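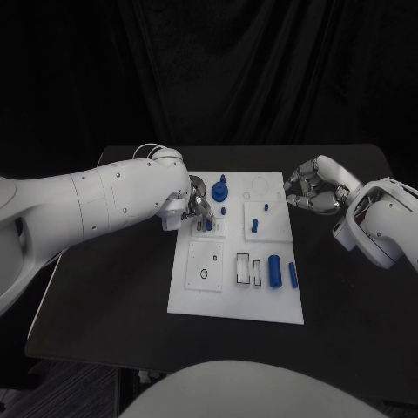 White block and blue peg on a dark tabletop.

How to Write a House Guide for Your Vacation Rental

A house guide is the set of pages guests read when they want to know how to turn on the water heater or where the trash goes. Most owners write one in a hurry before the first booking and then answer the same questions by text all summer. You can write a good one in an afternoon if you do it at the property, with the appliances in front of you.

What you need:
A notebook and pen
Your phone
The manuals for the stove, heat and TV
A binder with clear sleeves
The last season of guest messages, if you have them

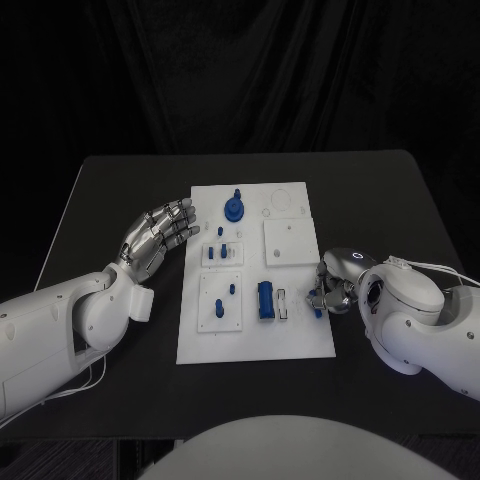 Step 1. Read your old messages

Go back through everything guests have asked you. Write each question on its own line and put a mark beside it when it comes up again. The lines with the most marks go on the first page of the guide. At my place in Standberg, those were the Wi-Fi password, the parking space and the shower handle, which has to be pulled out before it turns.

If the property is new, ask a friend to stay a night and text you with every question, even if they work out the answer themselves.

Step 2. Walk in as a guest

Park where a guest would park. Carry a suitcase. Go to the door and let yourself in with the code or key they will use. Write down what you do as you do it, including which light switch is which. Do this after dark as well. The lock on my side door is a Skomier with no light on the keypad, and I didn't find that out until March.

Keep walking. Run a bath, start the dishwasher, make up the sofa bed, turn on the TV from cold. If a thing takes more than one step, it needs a line in the guide.

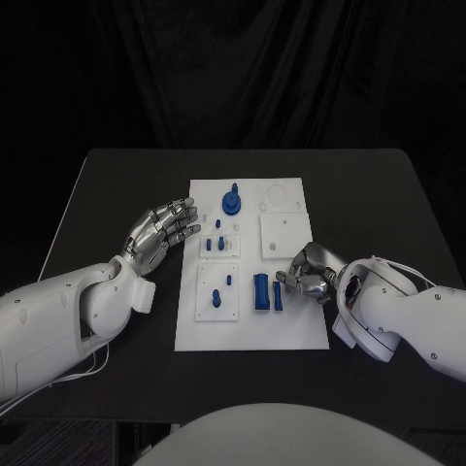 By Ingeborg Eberhard, Owner Guides

Step 3. Put the pages in order

Page one is arrival: address, door code, parking, Wi-Fi, your phone number, check-in and checkout times. Put the full street address on it, even though the guest is already standing in the house. They will need it if they call for an ambulance.

Page two is safety. List where the fire extinguisher, first aid kit, water shutoff and breaker panel are. Give the nearest hospital and the drive time.

After that, go room by room. Kitchen first, then bathrooms, then heat and cooling, then TV. Trash and recycling get a page of their own, with the pickup day in large type. Mine is Tuesday, and the bins have to be at the road the night before.

House rules go next, and checkout goes last. Restaurants and beaches can go in a separate folder.

Step 4. Write it short

Keep each entry under 200 words. Start with the action. "Press and hold the left knob, turn to Light, release when it catches" is enough for a gas stove. Skip the history of the house.

State limits as numbers. "Quiet hours start at 10" works better than "please respect the neighbors." If check-in is at 4, say 4 p.m. and say whether early arrival is ever possible.

Aim for 12 pages in all. The Eder cottage up the road from me has a binder more than twice that size, and the owner still gets calls asking how to work the fireplace. 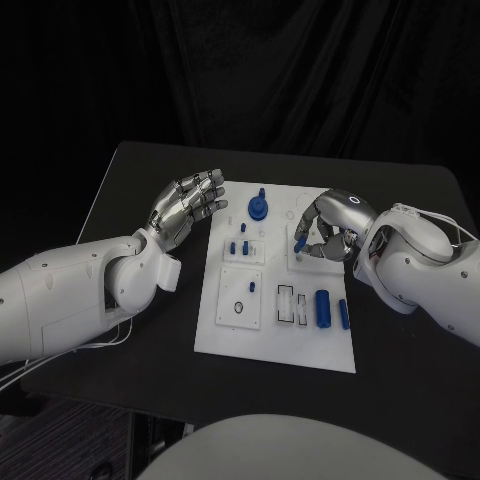 Step 5. Print it and set it out

Print in 14-point type or larger and use the clear sleeves so one page can be swapped without redoing the rest. Leave the binder on the kitchen table or counter, open to page one. Pick a cover that stands out from whatever it sits on. My first binder was black on a black counter and people put groceries on it. A white board on a dark table is easy to spot, and a white binder does the same job for me now. On a light counter, go with red or navy.

Send the same guide as a PDF a few days before arrival. I store mine in Esow with the booking calendar, but email is fine.

Step 6. Keep it current

Check the guide at the start of each season and any time you replace an appliance. Change the door code on page one whenever you change the lock. Put the month and year of the last update at the bottom of each page so your cleaner can tell if an old sheet is still in the binder.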